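Okay, hi everybody. Notes to self: water first, slow down, don't do the Gollum voice.

So the title on the program is "The Worst Map in Fantasy," and I want to talk about made-up maps, and why I still flip back to the front of the book every single time somebody gets on a horse.

(Ask for hands: who reads the map before chapter one? Who skips it?)

I started thinking about this when my friend Seema Dubey lent me her old copy of The Hobbit. Thror's map is in there, and it's barely a map! It's a mountain, a dragon, a pointing hand and some runes. You couldn't walk to the post office with it. But Bilbo loves maps, and the whole plot hangs on the moon-letters, which Elrond has to read for them at Rivendell. The secret door, Durin's Day, the thrush, all of it hiding on one sheet.

(Pause. Let people talk about the thrush if they want to.)

Then Treasure Island. Stevenson drew the map first and the story came after, which I find so encouraging, because I've drawn maybe 70 maps and written two stories.

My own one is called Nemwood. I drew it in high school. It has a river that splits in two going downhill and reaches the sea on both sides, and Clifford Ross, who plays in our game, has never let that go. Istcombe is the port. Rivham is over 200 miles away, and our party once got there by lunchtime. Oops.

(Wait for Clifford to heckle.)
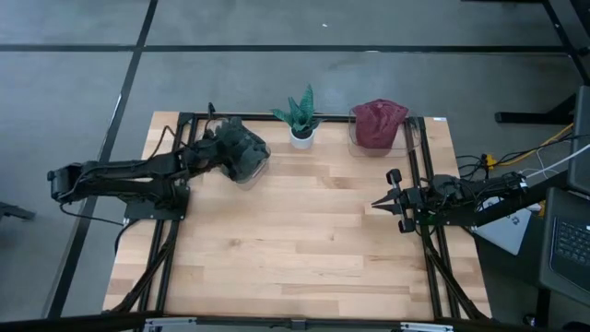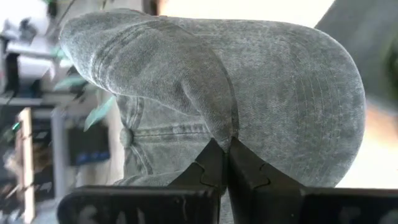
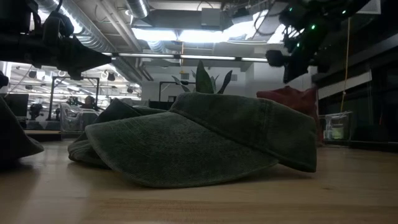 Right, so back to Rivham and the lunch problem. Distance is where the story and the map start fighting. Margit Nordin runs her games with no map at all. You ask how far it is and she says "two bad nights," and I think that's wonderful, I've been stealing it since October. Two bad nights tells you more than any scale bar.

Le Guin drew Earthsea before she knew what was on half the islands, and then she got to sail around and find out. So leave some islands blank! Go home and draw one tonight.

Questions now. If Dinesh asks about the river, it's magic.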